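Workshop > Opinion > Robots at the Bench

Let the arm do the boring part last

I've been building a robot arm in a shared workshop for 13 months now, and I have an opinion that gets me teased over the coffee pot: we teach these things the wrong jobs first. Everybody starts with stacking blocks. I did too! Blocks are friendly, blocks forgive you, and you can drop one 645 times and it's still a block. Then you show the video to your friends and they clap, and you've learned almost nothing about whether your arm can be trusted near anything you'd hate to break.

So back in August I quit blocks and went to computer guts. Terence Tunstall thought this was a terrible idea and said so (he said it twice, the second time with his mouth full). His point was that a CPU socket is the fussiest thing in a PC, and that a person with steady hands does the job in less time than it takes my arm to boot. Fair enough. I'm still right, though.

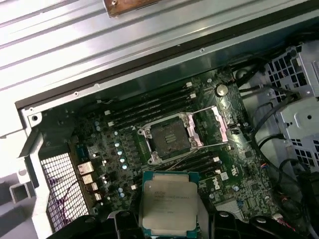

Words: Ashley Furnival | Filed under Opinion

Look at what you're asking for with a job like this one. The processor has to come in upright between two fat black fingers, get turned flat, and go down square into a metal bracket with its retention plate standing open next to it. There are cables on one side, rows of memory slots close by, and that little white triangle printed on the board that you had better line up with. A block never cared which corner was which.

My fingers are too wide, by the way. I know. Yupin Inthanon has been after me to print slimmer ones, and we're on version 19 of the drawing, or 20 if you count the one I sat on. But I'd rather fight with clumsy fingers on a hard job than have perfect ones on an easy job, and I think most home builders have it backward. They polish the hardware forever and never pick a task that talks back.

Oluwatosin Oyewole makes the opposite case, and it's a good one: if you wreck somebody's board while you're learning, you've turned a hobby into a bill. Sure. So use old workstations, go slow, and keep your hand on the stop button. I do all three, and I still hold my breath every Thursday night when the chip starts tilting over.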